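Comparing two parallel grippers for picking up a wire harness

Posted 9/16/19 in Tutorials 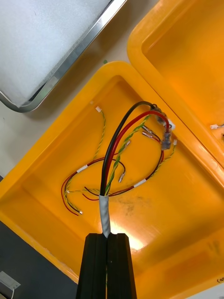
Vasiliu wrote under the first part of this tutorial that a harness should be held only by its connectors, since the housings are stiff and a gripper can find them again every time. I tried it this way for one week, and I do not agree for every case. A connector is a good place when you want to plug it in. For lifting the whole harness out of a tray, I prefer the taped section, where all the wires come together and the fingers have something firm to press on.

This part explains how I compare two grippers on this task. I call them Furis and Onotholm, after the two shops where we bought them. Both have two parallel fingers. The Furis has the longer stroke, and the Onotholm closes more slowly but lets you set the force in smaller steps.

What you need

- an arm which can repeat a taught position
- a wrist camera with a fixed focus
- a plastic tray, fixed to the table with tape or clamps
- one harness with a taped section and some loose branches
- a notebook, or a simple spreadsheet

Step 1. Fix the tray and the light

Mark the corners of the tray on the table. A yellow tray gives good contrast with black and red wires, but the plastic shines. In my view there is a bright patch of glare just above the gripper, and yellow-green wires are much harder to separate from the tray than the dark ones. Move the lamp to the side until the patch does not lie on the tape. Then lock the exposure of the camera. If you leave it on automatic, the picture changes each time the black fingers come in.

Step 2. Teach the approach

Teach one point above the taped section and a second point at the height of the grip. The fingers should stand on both sides of the bundle, with the same gap left and right. Go down slowly the first time and keep your hand on the stop button. Look also at the thin wires next to the tape, because one of them can easily slip into the slot between the fingers.

Step 3. Set the force

Start low. In my controller the force is a number without unit, and 145 was enough for the Furis. The Onotholm uses another scale, so please do not copy the number from one to the other. Raise it in small steps until the bundle stays in place when you pull lightly on a heavy wire. Stop there. More force makes the tape flat, and the next grips are then not comparable.

Step 4. Lift and wait

Lift the bundle, wait 2000 ms, and save one camera picture. Thick wires act like a spring and they try to turn the bundle between the fingers. During the wait you will see if it turns. Put it down again in the same tray.

Do this 6 times with each gripper. Before every try, lay the loose branches in a new way, otherwise you test only one shape.

Step 5. Write down the result

I use three words: held, turned, lost. "Turned" means that the tape is still between the fingers but the direction has changed. Note also if a loop or a terminal was caught on the rim of the tray.

My result

The Furis was easier to teach, as the wide opening forgives a small error of position. It turned the bundle more often. The Onotholm needed a more exact approach, but when it had the tape, it held better. For a harness with heavy wires I would take the Onotholm, and for thin signal wires I would take the Furis and save the time.

If you change the finger pads, repeat step 3 from the beginning. The old force value is not valid anymore.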